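Guia de montagem e arrumação - Conjunto de almofadas Larkby para cama de solteiro
Secção 4: Dispor as almofadas sobre a colcha
Redação Illham, 21 de outubro de 2021

Se chegou a esta secção, a cama já está feita e a colcha já está esticada. Se não está, volte à secção 3. Nós esperamos.

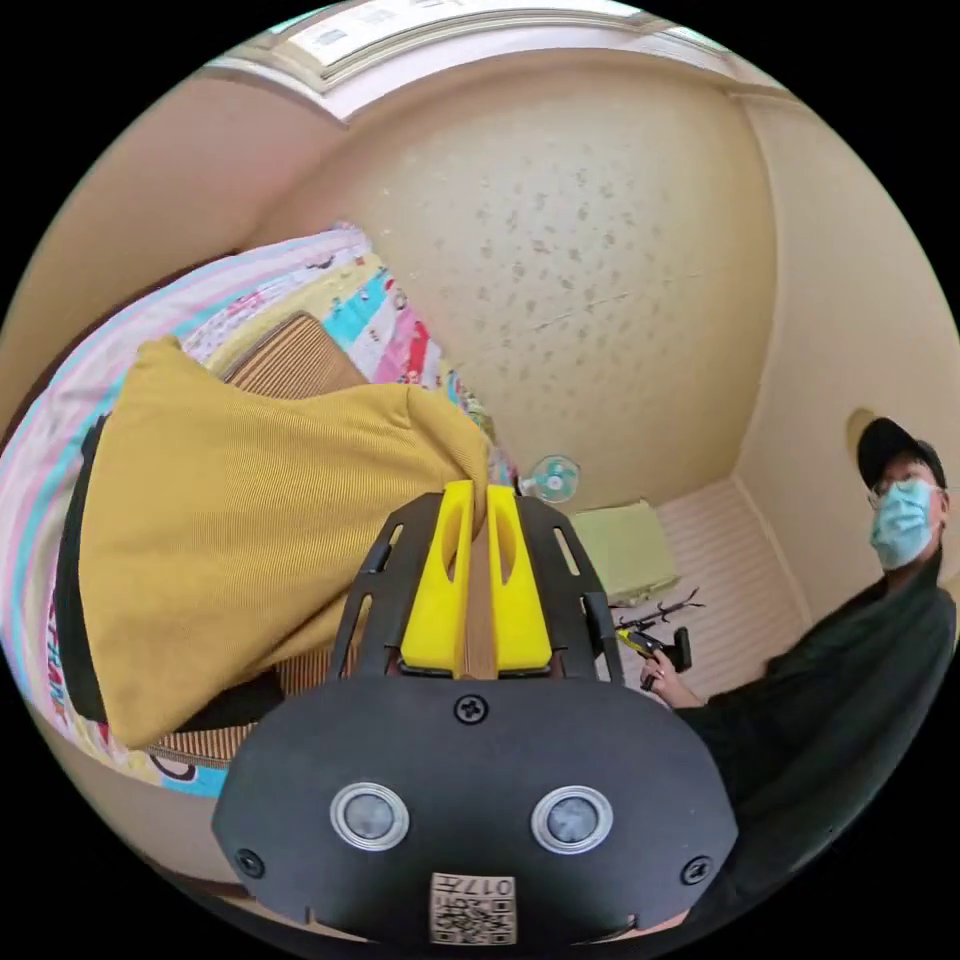
4.1 Antes de começar

Separe as almofadas por tamanho e textura. O conjunto Larkby inclui uma almofada canelada amarelo-mostarda e uma de veludo cotelê castanho, que parecem ter sido escolhidas por duas pessoas zangadas uma com a outra e que, apesar disso, se dão bem em cima de uma colcha de retalhos. Retire as etiquetas de cartão. A etiqueta cosida fica, por muito que incomode.

Nota: o enchimento pesa 700 g na almofada maior e 400 g na menor. Se a sua lhe parecer mais leve, bata-lhe antes de telefonar.

4.2 Ordem de colocação

1. Sacuda cada almofada segurando-a por dois cantos opostos. Faça-o longe da mesa de cabeceira e de qualquer copo.

2. Coloque primeiro a almofada castanha, com as riscas do cotelê todas no mesmo sentido. O sentido é livre. Mudar de ideias três vezes também é, mas o pelo do tecido fica marcado.

3. Assente a almofada mostarda por cima, em diagonal, deixando ver uma faixa da castanha. Uma mão aberta chega. A régua não vem na caixa e não faz falta.

4. Se usar uma manta ou um tecido escuro por baixo, entale-o bem no lado da parede. Um tecido preto mal entalado parece sempre uma meia esquecida.

5. Alise a colcha à volta. Nas colchas Song com letras estampadas junto à borda, deixe essa borda à vista; houve quem a desenhasse com esse fim.

6. Dê dois passos atrás e olhe. Se a almofada de cima começar a descair para o lado do chão, puxe-a um palmo para dentro e repita o passo 5.

CUIDADO: não empilhe mais de três almofadas. A quarta cai durante a noite, em regra sobre quem se levanta primeiro.

4.3 O espaço à volta da cama

Mantenha livre a zona do tapete onde põe os pés ao acordar. Caixas de arrumação podem ficar no chão, encostadas à parede, desde que a tampa abra sem ser preciso mudar a cama de sítio.

Um ventilador pequeno pode ficar por perto. Aponte-o para a pessoa e deixe as almofadas em paz - o canelado apanha cotão com um entusiasmo que gostaríamos de ver noutros produtos da casa.

CUIDADO: não cubra a grelha do ventilador com almofadas, mantas ou pijamas, nem por um minuto.

4.4 Manutenção

- Capa canelada: lavar do avesso, a 30 graus, sem amaciador. Secar na horizontal.
- Capa de cotelê: escovar a seco no sentido das riscas. Não passar a ferro. O ferro deixa uma marca em forma de ferro, que nenhuma escova tira.
- Enchimento: arejar à janela sempre que mudar os lençóis.

Nota: as capas de substituição pedem-se com a referência 3259 (mostarda) ou 1196 (castanho). Os fechos Gitier vendem-se à parte, e só na cor que estiver disponível.

Para guardar as almofadas fora de estação, passe à secção 5.

Illham - Apoio ao cliente: use o formulário de contacto | © 2021 Illham. Todos os direitos reservados. | Voltar ao topo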